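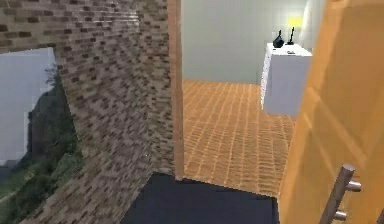

Set up the bedroom before you go in for eyelid surgery, while you can still bend, lift and see straight. You'll be sleeping with your head raised, so build the slope now and lie on it for an hour to test it. A foam wedge with one flat pillow on top holds its shape better than a stack of soft pillows. Look at the light next. A window onto trees and pale sky is pleasant most of the year, but even a gray sky can feel harsh on sore eyes, so hang a lined curtain or pin up a dark sheet. If a wall on your way to the bathroom is bare brick, keep the route well clear of it, as you may be walking it at 3 in the morning with ointment in your eyes.

## Cold packs

- Frozen peas work well. Split a bag into small zip bags, filled halfway so they drape.
- Wrap each one in a clean, thin cotton cloth. Never put ice or a frozen bag straight on the skin.
- Mark the bags with tape so they don't end up in dinner.
- Follow the times on your discharge sheet. If it doesn't give any, call and ask.

## Laundry

Wash seven pillowcases ahead of time and leave them in a pile by the bed. Use old ones. Ointment leaves a greasy mark that needs dish soap rubbed in before the wash, and blood should be rinsed in cold water only. Skip fabric softener.

## Kitchen

Move plates, mugs and the kettle to counter height. Cook and freeze soup, rice and anything else that reheats in a bowl. Loosen the lids on new jars, then close them lightly and put them in the refrigerator.

## Bedside

Keep water, tissues, your phone charger and the clinic's after-hours number within reach. Write the number large, in black marker. Sudden pain, heavy bleeding or any change in your sight means you call right away, whatever the hour.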